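Section 4: Setting up the handling task

Read this section with the robot switched off. It assumes you have unpacked the Zormont, charged both packs and finished the balance check in section 3. It was written by the people who had to get the robot running at our Prarnton site, and it replaces the Flesine quick-start sheet, which skips several things and promises a few others we have not been able to get.

Where the maker's claim and our own experience differ, we say so. Follow our figure.

4.1 Before you start

The sales pages describe this as a robot that "learns your task in a morning". Put a whole day aside. The teaching is quick enough, but the clearing, the cable checks and the repeat runs are slow, and none of them appear in the brochure's timetable.

You will need:

The robot, with both hands fitted and the wrist straps done up
The hand-held stop button, paired and tested
The workpiece you intend to use every day, and no stand-in
A clear floor area on all sides of the work position
A second person, for the whole session

Note: Flesine lists the second person as "recommended". Treat it as a rule. One person cannot watch the hands and the feet and keep a thumb on the stop button.

4.2 Preparing the floor

1. Walk the area and pick up anything loose. The robot's foot sensors are sold as able to cope with "everyday clutter". Ours stopped for a cable tie and walked straight over a folded cloth.

2. Check the floor covering. Carpet tiles are allowed if they are stuck down at the edges. Press each seam with your foot. If a corner lifts, fix it or move the job.

3. Move boxes, lids and panels out of the reach of both arms at full stretch. Check this with the arms themselves, moved by hand with the power off. The reach drawing in the box shows the arm without the hand, so everything near the edge of it is closer than it looks.

Caution: Do not lean anything against the work platform. The robot will treat it as part of the platform when it maps the area, and it will go on doing so after you have taken the thing away. The only cure is to map again from the start.

4.3 Setting the hands

4. Hold the power button until the chest light turns steady. If it blinks, go back to section 3.

5. Open the hand menu and choose Carry. The factory setting is Auto, which picks a grip for you. We gave Auto a fair trial and do not use it. It changed its mind halfway through a lift more than once, and the log gave no reason.

6. Set the grip limit to 500 for a rigid part with smooth sides. The scale runs to 2,000 and has no unit, and the support desk could not tell us what one step is worth. Go up in small steps from 500. If you find yourself past 900, the trouble is almost certainly the hold and no amount of squeezing will mend it.

7. Check the cables at each wrist. They should have enough slack for a full turn of the hand, with no loop big enough to catch on a ledge. Flesine calls the cabling "fully managed". Add your own straps.

8. Turn each wrist slowly through its whole range from the menu. Stop if a connector moves in its socket.

4.4 Bringing the workpiece to the platform

9. Stand the robot facing the long side of the platform, with its toes short of the lower ledge. Leave room for the knees to bend. The app draws a green outline for the feet, but the outline is set for a flat-fronted bench. For a stepped platform, start further back than it tells you.

10. Put the piece into the left hand with the robot in Hold Still. Let the fingers close before you let go. Keep your own fingers on the upper side of the piece.

11. Keep the right hand free and open, palm up, in front of the lip. From there it can come in under the piece if the left hand begins to slip. The demonstration film does the whole lift with one hand. We have not managed that reliably with anything as long as a plate.
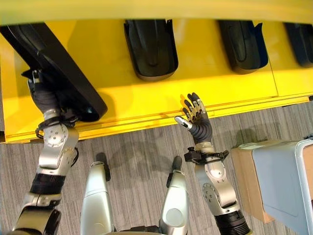
12. Lower the piece in Slow until the end meets the platform, then press Pause. Look at the contact from the side. The touch reading on the tablet lags, and the piece can be bearing on the lip while the screen still says Free.

13. If the contact is clean, press Store. If it is not, raise the piece, step the robot back and repeat from step 9. Do not try to nudge the piece across with the right hand. The nudge is stored along with everything else and will be repeated each time.

Caution: Recesses in the top of a platform confuse the depth reading, more so when the inside is black and shiny. Keep the stored path clear of them. The Arriaga add-on is sold as the answer to this. We fitted it in April, and it helped on matt surfaces and made no difference that we could measure on glossy ones. Ask for a trial on your own platform before you pay for it.

4.5 Trial runs

14. Run the stored task in Slow with your thumb on the stop button. Watch the left wrist. A twist there is the first sign of a poor hold.

15. Repeat until you have had an unbroken set you are happy with, then move up one speed. We have never used the top speed and see no need for it.

16. Save the task under a new name. Saving over an old one wipes the grip limit back to Auto without a warning.

Note: The hands are due for inspection at 4,000 cycles. The counter only goes up when a task finishes, so paused and stopped runs are left out, and during teaching that is most of them. Keep a paper tally beside the tablet and go by that.

4.6 Shutting down

17. Take the piece out of the hand before you power off. The fingers relax as soon as the power goes, whatever the data sheet says about holding.

18. Choose Sit, wait for the legs to lock, and hold the power button until the chest light goes out.

If the robot will not sit, see section 7. Do not push it down by the shoulders.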